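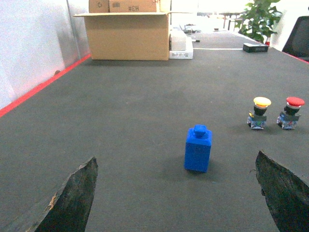 The owner of Kikar, a small bottled sauce company in Gradau, started out cooking in a church kitchen she rented by the hour. Her first batch came to 16 bottles.

"I gave most of them away," she said. "Then people wanted to pay."

She now sells two sauces, a plum and a hot pepper, and ships around 400 bottles a month to stores between Gradau and Umelau. July is the hardest month, when the plums all come in at once.

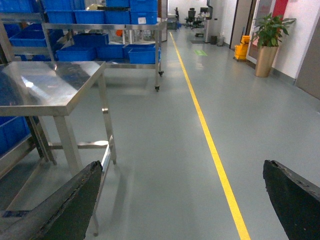
Getting into stores took longer than getting the recipe right. She wrote to every grocer she could find and kept a list of those who said no.

"Some of them buy from me now," she said. "I didn't bring it up."

She has no plans for a third sauce. She would like a second delivery day, and a label that doesn't peel in the fridge.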